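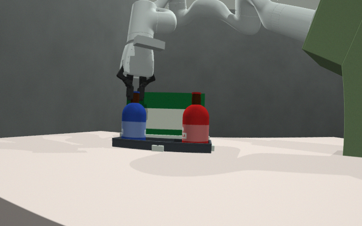 The unit price column is wrong for anything sold by the pair, a reader wrote after the last release, and asked whether the shelf price could be trusted for those rows. It can. The fault was in the division, and version 3 fixes it. If you only used `shelf_price`, your results don't change.

# Skoken Shelf Prices

Prices of ordinary grocery and household goods, copied by hand from shelf labels in the town of Nerus. The set covers 106 products in three stores.

Last updated: 19 Jan 2023

## What's in the folder

- `prices.csv`: one row per product, store and visit
- `products.csv`: product list with size, unit and category
- `stores.csv`: store codes and opening hours
- `changes.txt`: corrections, newest first

All files are UTF-8 with commas between fields. Decimal marks are points. Dates are year first, then month, then day.

## Columns in `prices.csv`

| Column | Meaning |
|---|---|
| `product_id` | Matches `products.csv` |
| `store` | `K`, `J` or `M` |
| `visit` | Date of the visit |
| `shelf_price` | Price on the label, in dollars, before tax |
| `unit_price` | Shelf price divided by the size in `products.csv` |
| `promo` | `1` if the label showed a sale price |
| `missing` | `1` if there was no label to copy |

`K` is Kinsella Foods on the main road. `J` is the Jesa discount store behind the post office. `M` is the indoor market, where several stalls share a code. If a product was sold at more than one stall, the lowest price was taken.

## How the prices were copied

Each store was visited two times a month, once in the first week and once in the third. Prices were written on paper first and typed up the same evening. Only the printed label counts. Coupons, card discounts and prices called out over the speaker were left out.

When a label and the register disagreed, the label was kept. This came up mostly at the market, and those rows are not marked.

A product stays the same product as long as its brand and size stay the same. When a package shrank, the old `product_id` was closed and a new one opened. The `replaces` column in `products.csv` links them. Anyone studying package size should follow that column back, or the price per ounce will look steadier than it was.

## Known problems

- The market was closed for the second visit in October. Those rows have `missing` set to `1` and no price.
- Eggs were sold by the dozen at Kinsella and by the tray at Jesa. The unit price is per egg in both cases.
- Fresh herbs are listed by the bunch. Bunches vary a lot, so don't use them for unit prices.
- Dish soap at Jesa changed supplier partway through. The new one has its own ID, but the link in `replaces` is a guess.
- Sale labels left up after the sale ended were copied as sale prices.

## Reading it in

```
import csv

with open("prices.csv", encoding="utf-8") as f:
 rows = [r for r in csv.DictReader(f) if r["missing"] != "1"]
```

Leave the `missing` filter in place. An empty price turns into zero in some spreadsheet programs and pulls the averages down.

## Good and bad uses

The set works for comparing the same item across stores and for classroom work on averages and price changes. It is too small for a cost of living figure. It has no rent, fuel or restaurant meals, and the product list was picked from one household's shopping, with no baby food and very little meat.

Please don't use it to rank the stores. Jesa stocks fewer of the listed items, and the ones it lacks tend to be the expensive ones.

## Corrections

Send the `product_id`, the store code and the visit date with any correction. The paper sheets are kept, so a doubtful price can be looked up. Fixes go into the next release and are listed in `changes.txt` with the old value beside the new one.

## License

Free to copy, change and share. Please name the Skoken Shelf Prices set and the version you used.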